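Frequently asked questions for home demonstrators

Harska program, autumn round. Page kept by Signe Berge. Last changes in November.

What is Harska?

Harska is a collection of household tasks shown by people with a gripper in the hand. We use the recordings to train a two-armed robot in the Dandville lab. You do the task with the grippers, at a normal home speed, and the robot policy learns from what the grippers saw and how they moved.

Do I need to know anything about robots?

No. You need steady hands and some patience. Most new demonstrators feel clumsy for the first 20 recordings, and after that it goes better.

What is the snack task?

You have several wrapped snacks on a bed. You pick them up one at a time with the grippers and put them on a tray. The task is finished when all snacks are on the tray and both grippers are open and away from it. The order of the snacks is free, and we ask you to change it between recordings.

Why on a bed and not on a table?

We have the table version also, from the spring. A bed is softer, and a thin packet can sink into a fold of the cloth, so the fingers must come from a different angle. The robot should meet both.
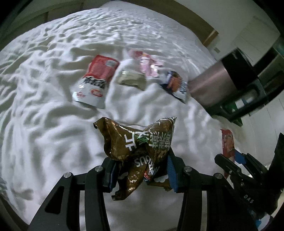
How hard should I squeeze?

Only so much that the packet does not fall. The bag will fold between the pads and this is fine. But if you press with full force every time, the robot learns full force too, and then it crushes crackers. Try to find the smallest grip that holds, and keep it the same from the lift until you let go over the tray.

Can I use both hands?

Yes, if you have received two grippers. Please do not hand a packet from one gripper to the other in this task. The handover is a separate task with its own instruction sheet.

What if I drop something?

Continue. Pick it up again from where it landed and finish the recording. These recordings are useful to us, because the robot will also drop things and it must know how to go on. Only stop if the packet falls on the floor or opens.

Must I smooth the bed first?

No, please leave the wrinkles. You may also use different covers, a plain sheet in some recordings and a quilted comforter in others. White bedding is allowed. What we do not want is that you change the cover in the middle of one recording.

Can other things stand on the bed?

Yes, one or two ordinary household objects can be near the tray. Do not touch them with the grippers during the task. If it is something with water in it, for example a kettle, it must be empty and unplugged before you begin.

What should the tray look like when I finish?

The snacks can lie in any direction, and they may lie on top of each other. They should be inside the raised sides. It does not have to be pretty.

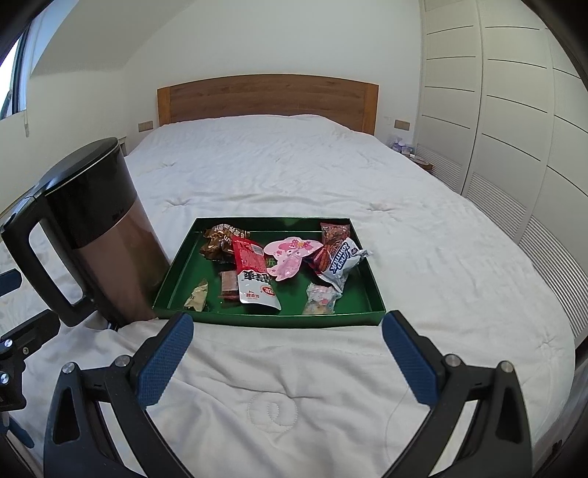

How many recordings are in one session?

We ask for 14. Take a break after the first 8, also when you do not feel tired. Britt-Marie Sjögren looks through the sessions in Dandville, and she sees very clearly in the movement when the wrist is tired.

What light is best?

Daylight from a window is good. Lamps are also okay, if they do not blink. Please avoid to stand so that your own shadow covers the snacks.

How do I send the recordings?

Connect the grippers to the Baidoo box with the short cable and wait for the steady light. The upload starts by itself in Flundance. A full session can take some hours on a slow line, so many people let it run in the night.

Who can see my room?

The people who check the recordings, and those who train the robot. Put away letters, family photographs and medicines before you start. If you see afterwards that something private came in, write to Signe with the session number and the recording will be removed.

May I eat the snacks?

After the session, yes. Use new ones if the wrappers are worn out, because a wrapper which has been squeezed 100 times does not behave like a fresh one anymore.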